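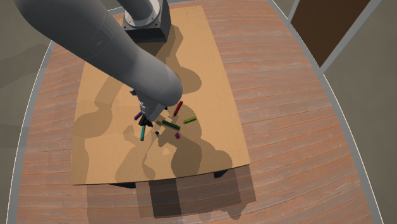 **1/** The Kerekes Institute has opened planning for its next round of robot equipment purchases. The first decision concerns how much work can be settled in simulation before any arm is ordered. In the simulated cell used for this review, a gray arm reaches over a wood table with colored sticks lying close to its gripper, and the long sticks and the short pieces call for different clearances. Questions of this kind cost very little to ask before a purchase order is signed.

**2/** The request now before the Institute covers one arm, one pedestal, one table and a two-fingered gripper for the Plemska teaching building. Departments asked for more. The remainder has been deferred to August, when the second half of the equipment budget is released.

**3/** Of every 100 units of currency in the proposal, 53 are assigned to the arm and its controller. A further 13 are held for grippers and replacement fingertips. The balance covers the table, guarding, installation, staff training and the first service visit.

**4/** Departments are reminded that the price of the arm is a poor guide to the price of the cell. In the last round, the Plidach laboratory budgeted for the arm alone and had to request additional funds for electrical work and floor anchors. That request delayed first use by a full term.
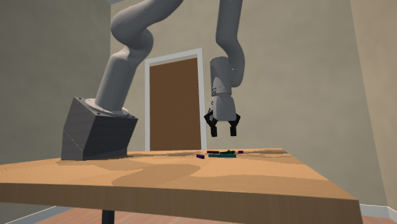 *Simulated cell, gripper open above the small pieces.*

**5/** Table size should be fixed early. The pedestal takes up part of the top, and whatever remains must hold the parts, leave room for the arm to turn and allow staff to reach in safely when power is off. Please submit table dimensions together with a list of the parts to be handled, smallest first.

**6/** Simulation work is carried out under the Kodier project. The current allocation is 256 hours of computing time, to be shared by all departments. Requests go to Gilmar Marinho, who will confirm a start date in writing. Unused hours return to the common pool at the end of the term.

**7/** Departments preparing a request should complete the steps below in order.

1. State the task in two sentences, without naming a supplier or a model.
2. Run the task in the simulated cell and record the reach and finger opening it requires.
3. Check the small parts separately. The current layout has seven blocks grouped toward the back of the table, among them a tiny green cube and long bars lying flat. 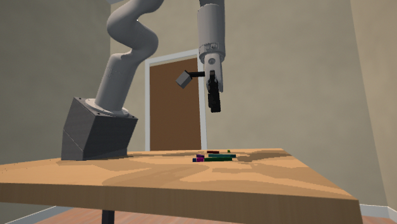
4. Obtain two written quotations that list delivery, installation and training as separate lines.
5. Name the member of staff responsible for the equipment after handover.

**8/** Incomplete requests will be returned without review. Corrected requests may be sent again in August.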